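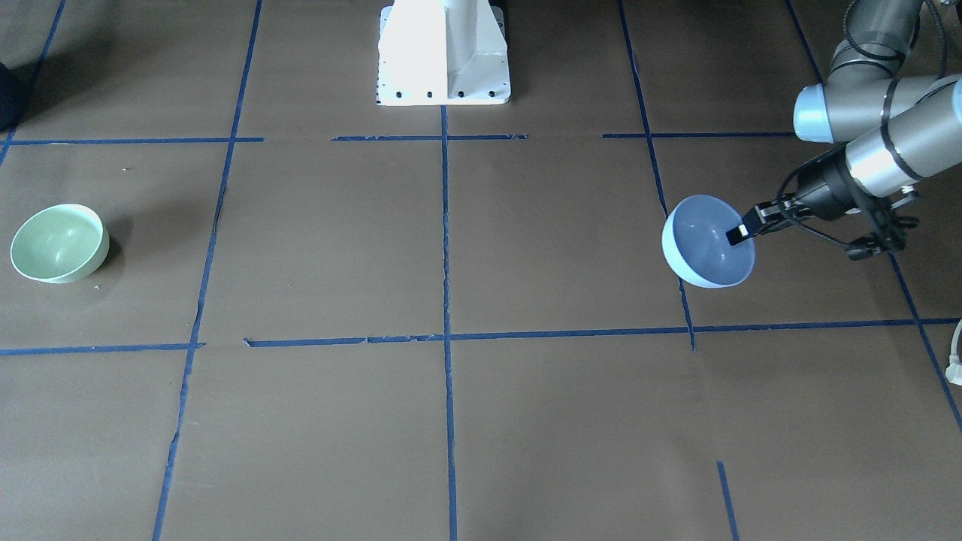
Figure 1. Brown paper marked into cells with dark blue masking tape; pale green bowl at far left.

Nundosent: a word list of household vessels in English and Vietnamese

Version 2, 14/08/2022

Summary

Nundosent is a bilingual word list for everyday vessels: bowls, cups, jars, basins, jugs and their lids. It holds 1000 headwords and compounds in English, each matched with one or more Vietnamese terms. It was made for checking glossaries and for building search indexes for recipe archives. It is not a full dictionary and has no entries for verbs.

Files

entries.tsv holds one entry per line, UTF-8, tab separated, no byte order mark.
variants.tsv holds regional spellings and alternative names, keyed by entry_id.
sources.tsv holds the source code for each entry and the page, where there is one.
CHANGES lists edits by version.

Fields in entries.tsv

entry_id: integer. Identifiers are never reused, including those of deleted entries.
en: English term, lower case, singular.
vi: Vietnamese term with full diacritics in NFC form. Several terms are separated by a vertical bar.
class: one of 7 values (bowl, cup, jar, basin, jug, tray, lid).
region: north, central, south or blank. Blank means no regional limit was recorded.
note: free text in English, often empty.

Sources

The first draft was typed from the kitchenware section of the Drosari trade catalogues by Thu Chu. Regional terms were added from interviews run by Hạnh Phí and Trí Hầu in January. Each speaker was asked to name an object before being shown any written term. Where speakers disagreed, all answers were kept and the most common was placed first in the vi field.

Known problems

The terms "chén" and "bát" are the hardest part of the list. In the south "chén" is the usual word for a small rice bowl, while in the north the same word tends to mean a small cup. Both readings are present under separate identifiers. Any tool that joins on the vi field alone will merge them, so join on entry_id.

33 entries in the jar class have no region value although the interview notes suggest one. Giang Trương is going through these.

Capacity is not recorded. English "basin" and "bowl" overlap, and the class value follows the catalogue even where the speakers would have chosen otherwise.

Plurals and classifiers are left out of version 2.

Loading

Read the files as plain tab-separated text with quoting turned off. Some notes contain a single double quote mark, and spreadsheet programs will swallow the lines after it. The Nollenetti import script handles this from its second release onwards.

Sort order is by entry_id. Vietnamese alphabetical order is not provided, and a default byte sort will place "đ" after "z".

Corrections

Send corrections to Thu Thân with the entry_id, the proposed term and the region of the speaker. Corrections without a region are accepted but the region field stays blank.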